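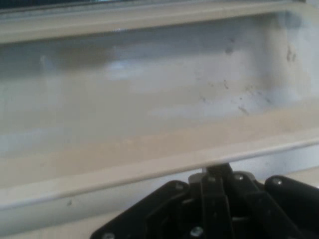

Wrist camera view of a black gripper at the front lip of an off-white plastic tray. Credit: Coralow

Search news releases Search
Enter keyword

Coralow reports results of wrist-camera method for tray handling

ELLIS, March – Coralow today released results from a study of how robot arms judge their distance from the edge of a plastic tray. The method, called Govero, uses only the small camera mounted at the wrist.

Pale trays are hard for vision systems to read. The walls and floor are close in color, and glare or smudges can be mistaken for an edge. Govero looks for the front lip first and then estimates how far the gripper is from it. Marks on the plastic are left in the training images.

The researchers trained the model on 3082 approaches recorded at the company's lab in Ellis. They then tested it on 1184 new approaches that used 11 trays of different shapes. The gripper stopped within the target distance in all but 30 of them. Most of the misses came under strong side lighting – a condition the team plans to study next.

The method does not need an overhead camera or markers on the tray. It has been tested on one gripper design so far, and results on clear plastic are not included in the study.

Coralow will share the test recordings and a written report with research groups on request. Work with filled trays begins this spring at the Cikis site.

We use cookies to improve your visit. Accept Manage settings

Related releases
Coralow opens test space at Cikis
Govero: first notes on lip detection
Ellis lab adds second robot arm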